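Student Work / Textiles / Second Year
14 shares | 3 comments

Edge finishes on white twill: project report
Dorota Jasińska
10 Jun 2019

The aim of my project was to find out which edge finish holds up best on white twill cloth that gets washed a lot. I work part time in the laundry at the Bainbridge guest house, and most of the pieces we throw out are still fine in the middle. It is the edges that go first.

I bought one bolt of Calau twill and cut 20 squares from it. Half were overlocked with green thread. The other half got a plain folded hem, sewn on the machine in the Bultamby workroom. I used green thread so that loose ends would be easy to find against the white. My tutor suggested black, but I was worried it would bleed.

All the squares went through the same 76 washes, which took from October to the end of spring. They were dried flat and not ironed. After each wash I checked the edges by hand and wrote down any fraying longer than 2 mm.

The overlocked squares did better than I expected. The thread went fuzzy early on but it kept hold of the cloth. The folded hems looked neater for the first weeks, then started to wear through along the fold, mostly at the corners where the cloth is thickest. Three of them had to be taken out before the end.

Wrinkling was a problem I had not planned for. Twill that is dried without ironing creases badly, and it is hard to measure an edge that will not lie straight. I ended up pinning each square to a board before measuring, and I should have done that from the start. The first month of figures is less reliable for this reason.

I also sewed a few larger pieces with a long straight seam and a green overlocked edge, to see how the two behave side by side. These were not part of the wash test and I have no figures for them.

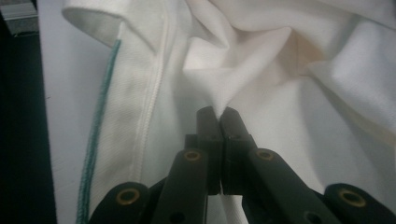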